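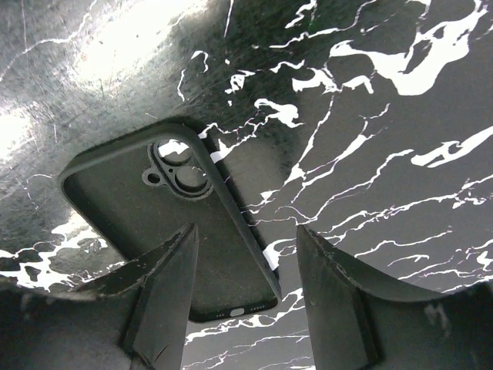

How do I clean a phone case?
Take the phone out first. Wash the case in warm water with a drop of dish soap, and use a soft toothbrush around the camera and charging openings. Let it air dry for 2 hours before the phone goes back in.

Does the Soseck case fit phones with a screen protector?
Most of them. Very thick glass can lift at the corners.

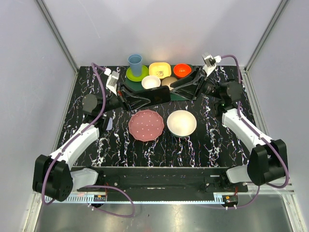 Where should I keep my phone while I cook or set the table?
Pick a spot away from the sink and stove, and keep it clear of full cups and bowls. A small stand helps if you are reading a recipe.

How should I wipe the screen?
Turn the phone off and use a dry microfiber cloth. For grease, dampen one corner of the cloth with water. Skip paper towels and window spray. 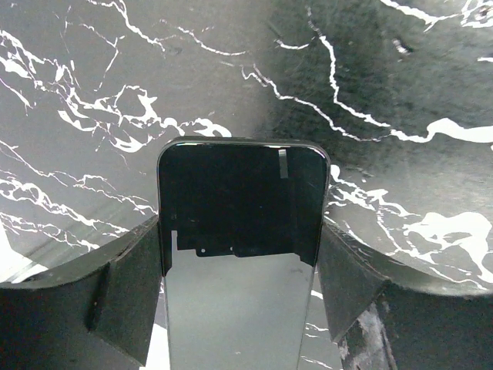
Black phone, upright, out of its case.

Can I return a case I have already used?
Cases bought from Lachance can be returned within 5 weeks. Keep the packing slip.

Comments

The toothbrush got the lint out of my charging hole. Thanks.

Is dish soap OK on the leather Hiven ones? I don't want to ruin it.

Two hours wasn't enough for mine, I leave it overnight.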